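Support ticket: Grunena hand-held gripper kit, evaluation unit
Product: Grunena two-hand kit, with head camera and recorder software
Opened by: Philomena Kinsella, Keogh Textile Services
Handled by: Davholm support desk
Status: Closed, with one item carried over
Priority: Normal

Summary from customer
Episodes from the right gripper are being rejected at upload. The left gripper is fine. We are in the second half of a paid evaluation and need to decide in July whether to buy, so I would like this sorted out before we run the rest of the garment list.

Customer, first entry
We have been recording T-shirt and light garment folding on a bed surface with both grippers. Of 1,067 episodes uploaded so far, 935 were accepted. The rest came back with the same message: "stream offset out of range (R)". I looked for a pattern by garment, by operator and by time of day. Garment and operator made no difference. Time of day did. The rejected ones are nearly all after lunch.

What I have tried already:
Restarted the recorder software.
Swapped the USB cable on the right gripper for the spare.
Re-ran the hand-eye check from the quick start sheet. It passes.
Uploaded a rejected episode a second time. Rejected again.

I have not updated the firmware. The quick start sheet says not to do that in the middle of a project without asking.

Davholm support, reply 1
Thank you, that saves us several questions. The message means the wrist camera on the right gripper and the head camera disagree on time by more than the upload check allows. It does not mean the video itself is bad. Please send:

1. The recorder log for one accepted and one rejected session.
2. The firmware version for each gripper, from the Devices page.
3. A still from each camera, so we can check that exposure and mounting are normal.

You were right to leave the firmware alone for now.

Customer
Logs attached. Left gripper is on 2.4.1, right gripper is on 2.3.8. I did not know they were different. They came out of the same case. Stills are below, two from the head camera and one from a wrist camera.

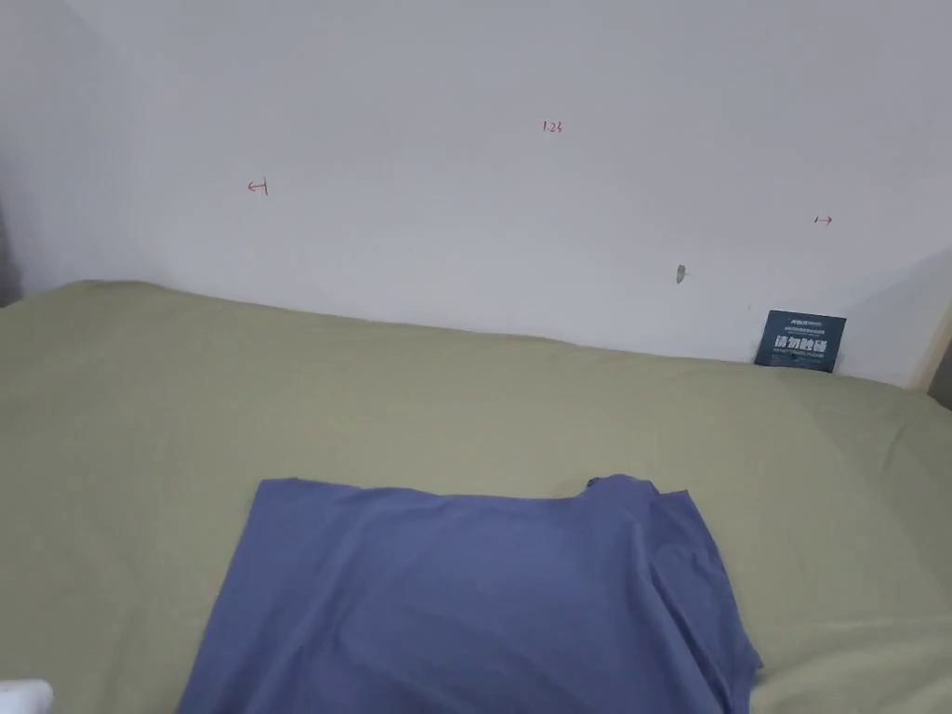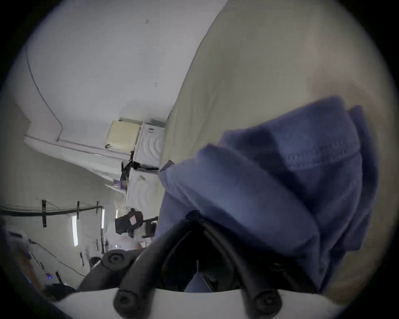
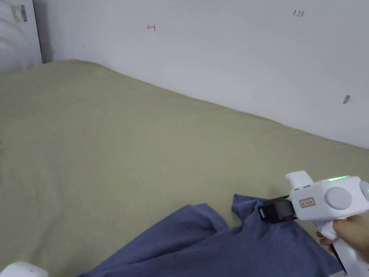
For the logs, the accepted session started at 9:20 in the morning and the rejected one at 2:45 in the afternoon. The recorder had been left running between them, with the grippers on charge over lunch. I don't know if leaving it running matters. The manual tells you how to start a session but says nothing on how long the software can stay open.

Davholm support, reply 2
It matters. The logs show the following for the right gripper:

Offset at start of morning session: 3 ms
Offset at end of morning session: 41 ms
Offset at start of afternoon session: 490 ms

The left gripper stays under 5 ms all day. Firmware 2.3.8 sets its clock once, when the recorder first connects, and then drifts. Starting with 2.4.0 the clock is set again at the beginning of every episode. Your right gripper should have been updated before it left our warehouse, and the packing record says that it was. We are looking into that separately.

Exposure and mounting look normal in the stills and we see nothing there that would cause a rejection.

There are two ways forward.

Option A. Stay on 2.3.8 and quit the recorder fully before each session. Closing the window leaves the background service running, so use Quit from the tray icon. Keep sessions under 90 minutes.

Option B. Update the right gripper to 2.4.1. This takes 15 minutes and clears the stored finger-width calibration, so you will have to redo that afterward. Episodes recorded before and after the update can be used in the same project.

We recommend B.

Customer
Before I do B, two questions. Does clearing the finger-width calibration change the numbers enough that the fabric edge grips won't match between old and new episodes? And can the rejected episodes be saved? That is several afternoons of work for two people and I would have to explain it to our operations manager.

Davholm support, reply 3
On calibration: the width reading should come back to within half a millimeter of the old value if you use the same gauge block. It is the gray one in the lid pocket. Do not use the black block, which is for the older fingers. If the new reading differs by more than half a millimeter, stop and send us both values.

On the rejected episodes: yes, most of them. The offset is recorded in the log at the start and end of each session and the drift between those points is close to a straight line. We can run a correction on our side. Please leave the files where they are and don't rename them, as the correction tool matches them to the logs by name.

Customer
Update done. It stopped once at 60 percent and the recorder said the device was lost. I waited five minutes as the screen told me to and it carried on by itself. Someone less patient would have pulled the cable, so you may want to make that message bigger.

Calibration values, right gripper:
Before: 84.6 mm
After: 84.9 mm

The gray block was not in the lid pocket. It was under the foam in the bottom of the case.

Davholm support, reply 4
That difference is fine, carry on. We have passed on the notes about the update message and the gauge block. Please record one long session, with the lunch break included and the recorder left open, and upload it as you normally would.

Customer
Recorded as asked. Started in the morning, left everything open over lunch, finished just before 4:00. All episodes accepted. Right gripper offset at the end of the day was 4 ms.

One more thing while the ticket is open. Our quote for the purchase lists the Jorby charging dock as an optional extra. With the current setup the grippers charge from the recorder computer and we lose most of an hour in the middle of the day. Does the dock charge faster, or does it only hold them? The product page doesn't say either way.

Davholm support, reply 5
It charges faster. From 20 percent to full takes 35 minutes on the dock, compared with 70 on the computer port. It does not carry data, so the grippers have to be reconnected to the recorder before a session. With 2.4.1 on both units the clock will be set correctly when you do. We can lend you a dock for the remainder of the evaluation if that would help. Shipping is on us.

Customer
Yes please, same address as the kit.

Davholm support, reply 6
Dock shipped, tracking number sent by email. The correction run on the rejected episodes has finished. All but 2 were recovered. Those two come from a session where the recorder closed before writing its end-of-session offset, so there was nothing to correct against. They are marked in your project as "unusable, sync" and will not count toward your upload allowance.

Customer
Two is fine, we will fold those again. I checked a handful of the corrected ones in the viewer and the wrist and head video line up when the fingers close on the cloth. For the evaluation report I am putting down that the fault came from mismatched firmware at delivery and that support was quick. I am also putting down that the Devices page should warn you when the left and right versions differ. I would have seen that on the first morning.

Davholm support, closing note
Root cause: right gripper shipped with firmware 2.3.8.
Fix: updated to 2.4.1, finger width recalibrated, affected episodes corrected.
Carried over: request for a version mismatch warning on the Devices page, passed to the recorder team.
Ticket closed with the customer's agreement. Replying to this thread will reopen it.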